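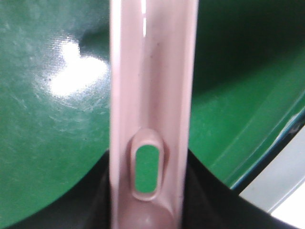
Where should a program keep its settings?

In one plain text file, outside the code, with a sensible default inside the program for every value the file leaves out.

I get some version of that question nearly every month, and I'm always glad when I do, even though I've answered it in these pages before and will surely answer it again. It came up on Tuesday from Dwayne Esposito, who is moving his stock-checking program from the old office machine to the new one at Abernathy and found the port number written out in four different files. He changed three of them. The program started up quite happily and then sat there listening to nothing, and he spent the better part of an afternoon reading network code that had nothing wrong with it.

So let me go through it at a gentle pace this time, with a few of the things I left out when I wrote about it last winter.

What counts as a setting

I use a very simple test. If the value could be different on somebody else's computer, or different next season on yours, it's a setting. Host names, port numbers, folder paths, how long to wait before giving up on a reply, how much to write in the log — all settings. The number of minutes in an hour is a constant and can stay right where it is in the code, with a decent name on it.

There's a gray area, of course. In the Clumora reader we have a value that says how large a message can be before we refuse it. For a long time it lived in the code, and I'd have told you it belonged there. Then Paloma Achterberg started sending drawings through it, and her messages were perfectly good ones that happened to be big. Out it came and into the file it went. I don't think you have to get these right the first time! Moving a value later is a ten-line change if you've already got a place to move it to.

The shape of the file

We use the plainest thing we can get away with, which is a name, an equals sign and a value, one to a line, with a hash mark for comments. Something like this:

# where the message service lives
service.host = localhost
service.port = 7310

# seconds to wait for a reply
service.timeout = 2

# quiet, normal or chatty
log.level = normal

You can use a fancier format if your language has a good reader for one built in, and plenty of you do. I've no quarrel with that. I only ask that you pick a format that allows comments, and that you put the unit somewhere a person can see it. A timeout of 2 is fine if everybody knows it's seconds. We once had a program that took seconds and a library underneath it that took milliseconds, and the value went straight from one to the other with no conversion. Every single request timed out before the far side had so much as said hello. If I were starting the Clumora file again I'd call that line service.timeout_seconds and be done with it.

Group the names with a dot, the way I've done above. When the file is short it looks fussy, but ours reached 241 lines before we cleaned it out, and by then the prefixes were the only thing that let you find anything.

Read it once, at the start

This is the part people skip, and it's the part I care about most. Read the whole file in one go, right when the program starts, check every value, and put the results into one object. Then hand that object to whatever needs it. Please don't let each corner of the program open the file for itself.

In the Clumora reader the start of the main routine goes more or less like this:

settings = loadSettings("clumora.conf")
problems = settings.check()
if problems is not empty:
 print each problem
 stop
service = Service(settings.host, settings.port, settings.timeout)

Notice that the service gets its host, port and timeout handed to it. It has no idea that a settings file exists. That makes it a good deal easier to test, too, as you can build a service in a test with whatever port you like and never touch a file on disk.

Notice as well that check() gives back a list. The first version I wrote stopped at the first bad value it found, so you'd fix one, start again, be told off for the next one, fix that, and so on around the block. Collecting them all takes hardly any more work, and you can put the whole lot right in one sitting with a cup of coffee beside you.

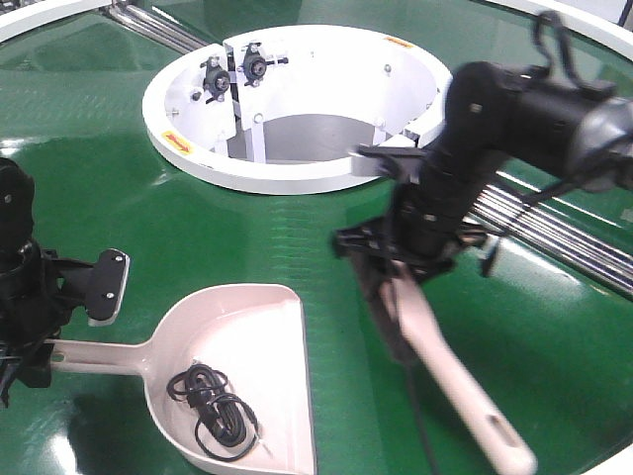
A comment in a settings file does the most good when it sits right against the value it belongs to. I used to write a long introduction at the top of the file, a whole page of it, with every setting explained in order, and then the settings themselves down below with no words around them at all. It read beautifully and people ignored it completely, me included. What I want now is closer to the small yellow label with the red arrow on the outside of that white rim: little, bright, and stuck on the very part you'd be looking at. One line over the value will usually do it. Say what the unit is, say what the choices are if there are only a few, and if some other setting has to change along with this one, name it. If you find you need a paragraph, put the paragraph in the manual and leave a pointer to it in the comment.

Defaults, and saying so out loud

Every value should have a default in the program, and all the defaults should sit together in one place in the code. I like it best when the program will run with no file at all. Somebody new can fetch it, start it and see it do something before they've had to learn what any of the names mean, and that first friendly minute is worth a lot.

But do have the program say what it's using. Ours prints a short list to the log at startup, with each name, its value, and where the value came from:

service.host = localhost (default)
service.port = 7310 (clumora.conf)
service.timeout = 2 (default)

Those words in parentheses have saved me more time than anything else in this article. When Paloma wrote in to say the timeout wouldn't change no matter what she typed, I asked her to send the first lines of the log, and there it was, plain as you like, (default). She had been editing a copy of the file in the wrong folder. The log now prints the full path of the file it read as well, which was her suggestion and a very good one.

Misspelled names

A related trap — and I've fallen in it myself — is the name that's nearly right. If I type service.timout and the program ignores names it doesn't know, then my new value goes nowhere and the default carries on as before. I'd encourage you to treat an unknown name as a problem, the same as a bad value. It does mean that an old program will complain about a newer file, and some of you have told me you find that annoying. A warning in the log is a fair compromise. Silence is the one choice I'd argue against.

Passwords

Keep them out of this file. I know it's handy, and I know the file is sitting right there, but settings files get mailed around and pasted into messages asking for help, and they get checked in with the code on a tired evening. We read ours from an environment variable and the settings file holds only the name of that variable. And if you print your settings at startup, as I've just been urging you to, make sure the password isn't on the list.

Changing settings while the program runs

Two of you asked whether the program ought to watch the file and pick up changes as they're saved. It can be done, and for something like the log level it's lovely. For host and port I'd leave it alone. You'd have to close the old connection, open a new one, and decide what becomes of any message that was halfway through at the time, and that's a great deal of careful code to save yourself a restart. The Domley gateway does it, and I've read through how, and I came away with a lot of respect for whoever wrote it and no wish at all to do the same.

If you do want live changes for a few values, mark them plainly as live in the comment, so that people aren't left guessing which edits need a restart. Also, build a complete new settings object from the file, run check() on it, and swap it in only if it passes. Changing the old object one value at a time leaves a moment when half of it is old and half of it is new, and some poor thread will be sure to read it just then.

Dwayne's program, by the way, now has its port number in a single line of a single file, and he has promised to send in his loader so I can print it here. It's written for Dovgate and handles comments at the end of a line, which mine doesn't. If any of you have a tidy way of dealing with folder paths that have spaces in them, I'd love to see that too. Send it as plain text, please, and tell me which version of the language you're on.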